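Trimming and filtering hand-held gripper demos before training

Updated June 8, 2020

Quick writeup of how we clean demos for the pick and place policy. Jennylyn asked for it twice so here it is. Assumes you already have raw recordings from the hand-held tool and a finished pose track. If the pose track is missing, go do that first, the Nodia page covers it.

What you need

- the raw session folder, video plus gripper width log
- the pose track
- Arby (our trimming script, ask Costel for access)
- an hour or so, more if the session is long

Step 1. Sync the width log to the video

Open and close the gripper fully 3 times at the start of each session. Do it slow. Arby looks for those peaks and lines them up with the fingertip distance it measures in the video. If it can't find them it prints "no clap" and quits. Then you do it by hand with --offset, in milliseconds. Positive means the log is behind. I get this backwards every time, check a grasp near the end of the session before moving on.

Step 2. Cut the session into episodes

arby split session_dir --idle 6

That's 6 seconds without movement. Shorter and it chops people's hesitations into seperate episodes. Longer and two demos get glued together, mostly with Yuto, who resets very fast.

Step 3. Trim the approach

This matters more than anything else on the page. Raw demos have a long lead-in where the tool hangs over the table, jaws open, going nowhere much. Train on all of that and the policy learns to hover. Ours hovered beautifully. Inmaculada plotted the predicted actions and they were nearly zero until something bumped the start pose.

So: find the first moment where the tool commits to the object and keep only a short stretch ahead of it. Arby's guess is speed based and is right most of the time. Look at the wrist view for the rest. Object far off near the top edge, fingers wide apart, bare table in between, that's still approach. You want some of those in the set, otherwise the policy has no idea what to do from a distance. Just not thousands.

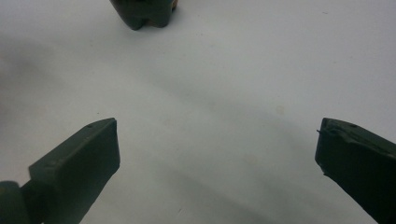
Default keep is one second before commit. Change it with --lead. Noel uses two for the drawer task because the handle is hard to see from up close, fine, but write it in the session notes.

Step 4. Throw out bad episodes

Drop an episode if:

- pose track jumps (Arby flags these, trust it)
- object is never in view before the grasp
- the width log flatlines
- operator talks to somebody and turns the tool away halfway through

Keep failed grasps if the person recovers and finishes. Those are worth having. Failed grasp and then stop, drop.

For reference, the last big batch was 3,687 episodes after splitting and we dropped 219 of them. If you're dropping a lot more than that share, somethings off with the pose track, go back.

Step 5. Check dark-on-dark cases

Objects close to the finger color fool the fingertip tracker. Width estimate from video goes weird right at contact. Fix: use the logged width only, --width log, and skip the video estimate for that session. Don't mix the two inside one session, we tried, the loader takes whichever it sees first.

Step 6. Export

arby export session_dir --to prostberg

Prostberg is the shared drive. Name the folder with task, operator and session number, all lower case. No spaces please. The export writes a small report, read the bottom lines, it lists episodes shorter than the policy's action window. Those crash the loader later with an error that says nothing useful.

Did it help

Yes. Same network, same number of training steps, only the trimming changed. Hovering mostly gone, grasps start sooner. Didn't help with placing, placing errors look the same as before. Costel thinks the tail end of the episodes needs the same treatment and is trying that on the Ignacio set now. Results in October maybe.

Known problems

Split is slow on long sessions. --lead is ignored if you also pass --range, bug, not fixed. Undo only goes back one step so copy the folder first.

Questions to Costel, or me if he's out.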